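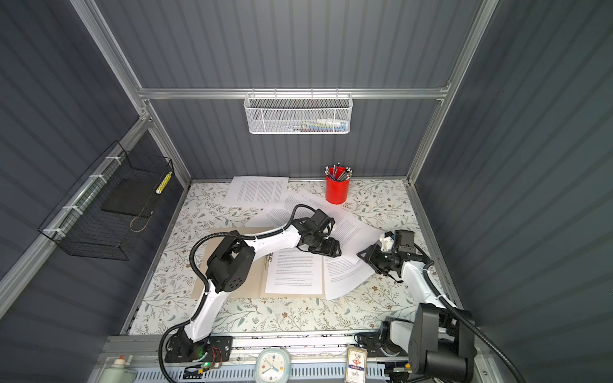
Chapter 4
Paper in the Office

Before you start

Think about the last form you filled in. Who read it after you handed it over, and where is it now? Keep your answer in mind as you read the chapter.

4.1 Why offices still use paper

Most offices keep their records on a computer, but paper has not gone away. Letters arrive by post. Contracts are signed by hand. Delivery notes come in with the driver and have to be matched to an order before the bill is paid.

A sheet of paper that cannot be found is of no use to anyone. The work of sorting, marking and storing papers is called filing, and the set of rules an office follows is its filing system.

Case study: Brilesik

Brilesik sells garden tools from a small office in Noltley. When Siu-fong Kao took over the accounts there were 324 supplier invoices in one drawer, in no order. She sorted them by supplier name, then by date within each name. The job took her about 4 days. Her colleague Chih-ming Tang then wrote a one-page guide so that new papers would go in the same way.

4.2 Words you will need

Index: a list that tells you where each file is kept.
Folder: a cover that holds papers on one subject.
Retention period: the length of time a paper must be kept before it is destroyed.
Cross-reference: a note in one file that sends the reader to another.

4.3 Filing by name

Names are filed by surname first. Whitcombe, Fletcher goes under W. Where two surnames are the same, look at the first name. Short names come before longer ones that begin with the same letters, so Lai is filed before Laing.

Company names are filed as they are written, but "The" at the start is left out.

Activity 1

Put these in filing order: Vellell, Pan, Noltley Council, Chiu, The Lai Company.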